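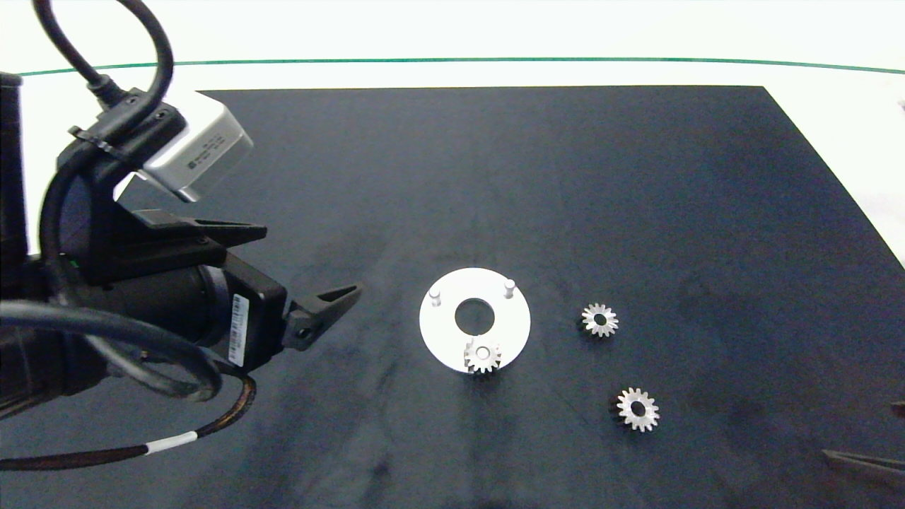 Left arm over the gear task: base plate with two pins, three spur gears still to be placed.

Cedirbridge Shared Workshop
Two-arm bench build, second progress report to the Isitz Small Projects Fund
Period covered: June to September

Summary
Both arms are mounted and moving. The gear assembly task has been started and is behind the plan we sent with the application. Spending is within the grant. We are asking for one change to the schedule, described at the end.

Work done
The table was re-leveled in June and bolted to the floor, after the first arm was found to shift it during fast moves. The second arm went on in July. Wrist cameras are fitted and calibrated. The bracket we first printed for the left camera flexed, and we replaced it with a stiffer one, which took most of a week including recalibration.

We put a dark mat under the work area. The white tabletop gave the cameras trouble with the white base plate, and detection of the plate improved once the mat was down. It marks easily and we expect to replace it before the open evening.

Gear task
The aim is for the arms to pick up metal spur gears and seat them on the pins of the plate so that the teeth mesh. Picking is working well enough to leave alone. Seating is the weak point. The gripper fingers come down at a slight angle, and a gear that touches the pin off center tends to tip and stay there. In August we ran 300 trials from fixed starting positions, and 23 of them ended with all gears seated and no help from a person. Most failures were at the first pin.

Two changes are in progress. One is a slow spiral search when the gear touches the pin. The other is a new set of fingertips with a flat pad, being cut at Sutell, who have offered the machine time free.

Cabling
The wrist cables on the left arm pull tight when the wrist turns far to one side. We have limited the rotation in software for now. A longer camera cable is on order.

Money
Spent to date: $3,208. The largest items were the second arm's power supply and the cameras. We have set aside $360 for fingertips, cables and a new mat. The Thorlacius quote for a safety screen came in higher than expected, and we will build the screen ourselves from aluminum extrusion.

Request
We would like to move the public demonstration back by one month, to November. No additional funds are needed. The trial logs and receipts are in the shared folder.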